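Equipment Reviews
Fekanum Two-Finger Handling Kit: Suitability for Light Bench Work
Reviewed by Zanele Jacobs, with bench notes from Suqin Xu

Members of the purchasing group have asked whether the current generation of low-cost handling equipment is ready to take over small, repetitive chores in the shop. This review considers the Fekanum kit in its standard configuration, at a list price of $1750. The software license is included for the first year.

The kit was assessed on the work our Brurkberg shop would most like to hand over: picking up bent strip parts, turning them, setting them down against a drawn guide, and clearing the bench afterward. None of this is difficult for a trained person. It is dull, it interrupts other work, and it is the first task to be put off when the shop is busy.

Installation was completed in one morning by Xiaoqing Qin. The printed manual is clear as far as the mounting of the fingers, after which it refers the reader to an online supplement. Two of the screws supplied were too short for our adapter plate and were replaced from stock. Calibration must be repeated whenever the fingers are removed, and the procedure should be shorter than it is.

Square and flat stock gave little trouble. Over a run of 1000 picks of rectangular blanks, the kit completed 849 without assistance. Most of the remainder were dropped in the first seconds of the lift. The software reported these promptly and waited for an operator, as the settings require.

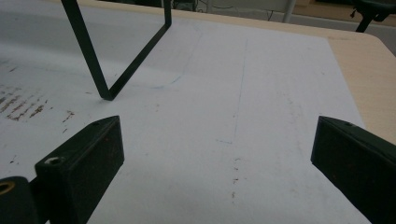 Bent strip was a harder matter. A narrow part with a glossy painted finish offers very little for two flat fingers to hold, and the kit often closed on it at an angle. Placement against a pencil or ballpoint line was acceptable when the line was dark and straight. Faint lines and curves had to be redrawn in marker before the system would follow them — a chore in itself, and one that falls to the operator.

Clearing the bench remains outside the kit's abilities. It will move a known part to a known bin. It does not recognize that a sheet of paper has become too dirty to use, and it will continue to place clean parts on a stained one until it is told to stop. Chunhua Deng, who supervises the finishing area, regards this as the main obstacle to leaving the equipment unattended.

The Pandolov kit, which we reviewed in April, is slower and has a smaller reach, but its soft finger pads are better suited to painted parts. Fekanum sells comparable pads separately. They were on back order during our trial.

Rating: 3 out of 5. Recommended for shops handling blanks and boxed goods in quantity. Shops that work mainly with formed or painted strip should wait for the revised fingers, or request a demonstration using their own parts before placing an order.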